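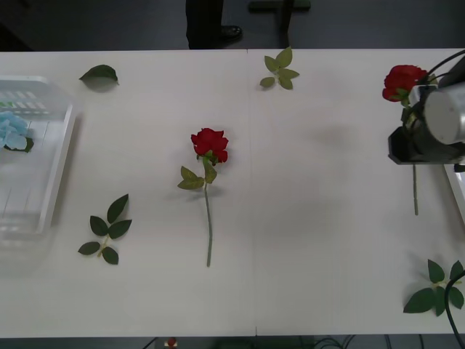

**Re: [silkflowers] Storing stems between seasons (list digest 987)**

Carmela Barroso wrote:

> I pack away the summer displays in November and every spring I open the boxes to the same mess. Rose heads flattened on one side, hydrangeas with a crease through the middle, and leaves in the bottom of the box that could belong to anything. I have been using the long Fledach boxes with tissue between the layers. Is there something better, or do I accept that I steam everything in March?
>
> Also, does anyone wash the petals before they go away? I was told never to get fabric flowers wet and I have been going over them with a paintbrush, which takes forever.
>
> Carmela

Carmela,

The boxes are fine. The layers are what's hurting you. A rose head on a long stem shouldn't have anything lying on it for months, tissue or no tissue. I went through the same thing with the shop stock until I stopped laying roses down. Mine now stand in tall bins, sorted by stem length, with a loose bag over the top of each bin. It takes more floor space and I know not everyone has it.

If you have to lay them flat, do one layer per box, heads at alternating ends, and pin the stems to the cardboard with a twist tie in three places. The heads should touch nothing. Liletti sells a shallow box that works for this, but a shirt box does the same job if the stems are short.

Hydrangeas are a different problem. The heads are mostly air and they crush under their own weight if you pile them. I take the blooms off the stems when they are the kind that pull off, and set them in open plastic trays, face up. Check first that they are made to come off. I have ruined a few that were glued.

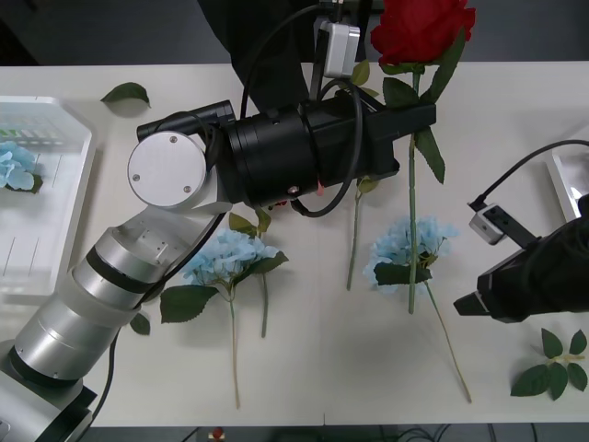 *Photo: Carmela Barroso*

On washing, it depends what the petals are made of. Polyester is generally all right with cool water and a drop of dish soap. Dip, swish, shake, hang upside down. Older cotton and real silk will bleed or go limp, so brush those the way you do now, or use a hair dryer on the cool setting outdoors. Red is the color I trust least. Rub a damp white cloth on the back of one petal and look at the cloth before you put the whole head in.

Let them dry longer than you think they need. The wire inside the stem rusts where the plastic is split and the stain works its way up into the calyx.

For creases, steam from a kettle is enough. Hold the head well above the spout, a few seconds at a time, and shape it with your fingers after you take it away. An iron will melt polyester. The Gurent hand steamer people mentioned on the list last year is okay but spits when it gets low on water, and the spots show on pale blue.

Loose leaves: I keep a jar. Rose leaves in one, hydrangea in another. Most of them push back onto the stem peg, and a dot of clear craft glue holds the ones that have gone slack. Hot glue leaves strings.

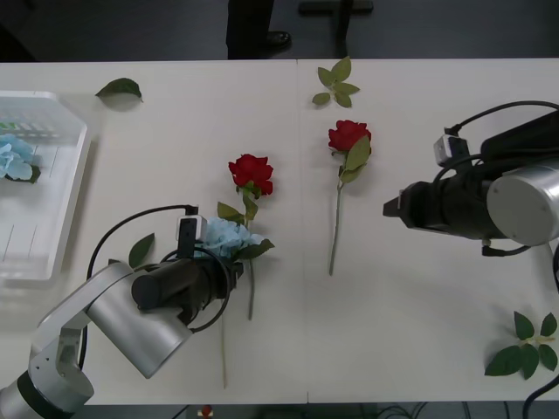

Rodrigo Aguirre

P.S. I forgot the labels. Write on the end of the box and not the lid, or you'll be unstacking the whole shelf to read them. I put the flower, the color, and which display it came out of. "Red rose, long, front window" is plenty.

P.P.S. Someone asked off-list about sun fading. I don't know of a spray that does much. We tried the Meireles one on the window roses and the treated ones faded along with the rest - maybe a little slower, hard to tell. What has worked is moving the stems around. I swap the window ones with the ones at the back of the shop every three weeks in summer, so they all lose color at the same rate and I don't end up with one pale bunch that matches nothing.
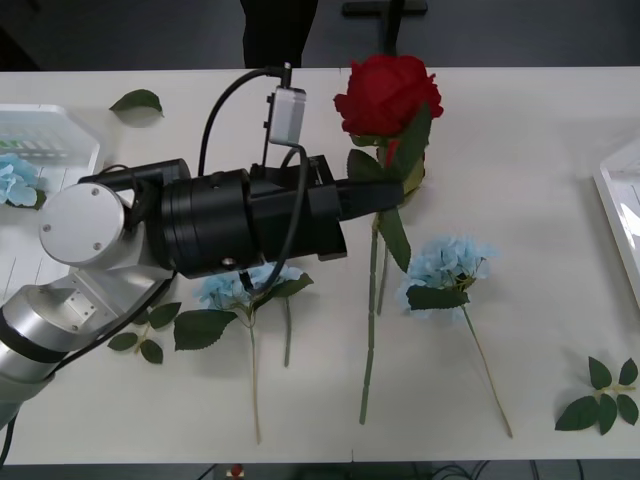 Greens fade worse than reds, at least in my window. The leaves go bluish while the petals still look all right, and then the whole stem looks cheap. If you buy spare foliage in the same batch as the flowers you can change just the leaves and get another season out of the head. I order three extra sprays with every box for that.

Basement storage is okay if it's dry. Attics get too hot and the glue lets go.

R.A.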